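2024-07-21

VORNEO TELLS SHOPPERS TO READ PAST THE WORD "RECYCLABLE"

Household goods seller Vorneo today released its review of green claims on packaging, and the findings don't flatter the business it belongs to. Staff read the wording on 1,490 packages bought from stores and websites since April. On 1,107 of them, the maker claimed some benefit to the environment without saying how it was measured or who had checked it.

"Eco-minded" was a favorite. So was "kinder," usually with no hint of kinder than what.
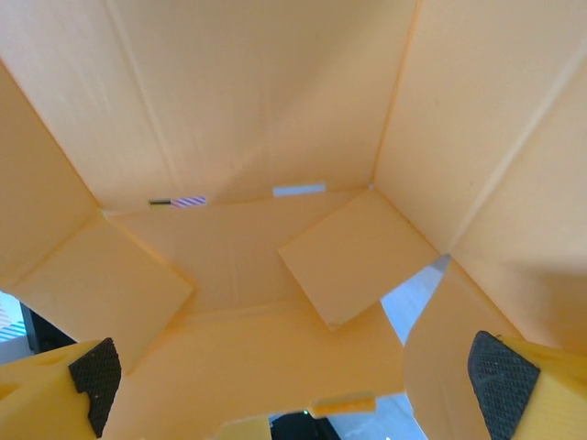
Does a recycling symbol mean the package will be recycled?

It means the maker believes the material could be. Whether your town takes it, and whether anyone buys it after that, is a separate matter, and a label printed for the whole country can't tell you.

Vorneo is not excusing itself. Its Lanz line of kitchen storage carried the phrase "planet-friendly pack" for two years. The company has gone through its records and can't find a test behind the phrase, so it comes off the next print run. Old stock will be sold as is, since reprinting good sleeves to make a point about waste seemed a poor idea.

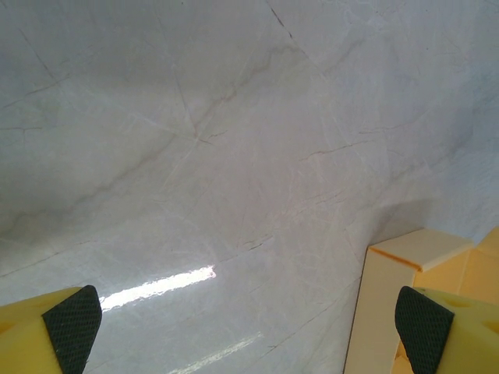
The Ido line will keep one claim, the share of recycled fiber, given as a number with the name of the paper mill beside it. Vorneo considered adding a carbon figure and dropped it. Three outside firms quoted for the work and their sample results were too far apart to print any of them with a straight face. 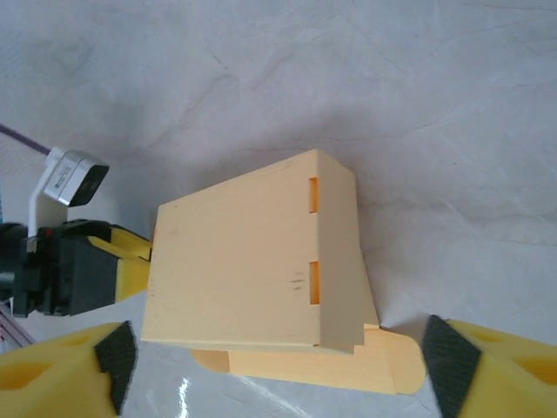 Shoppers who want to cut waste may do better to ignore the slogans and look at how a package is made. Count the materials. A plain folding carton with slots cut into the card, of the kind that may close without glue, gives a sorting plant less to deal with than a box with a plastic window and a foil liner. Size is worth a look too, and no label will mention it.

The full review, with a list of 13 phrases Vorneo will no longer print, is free on request from the company's Serkis office. Vorneo plans to repeat the exercise next April and doesn't expect much to have changed.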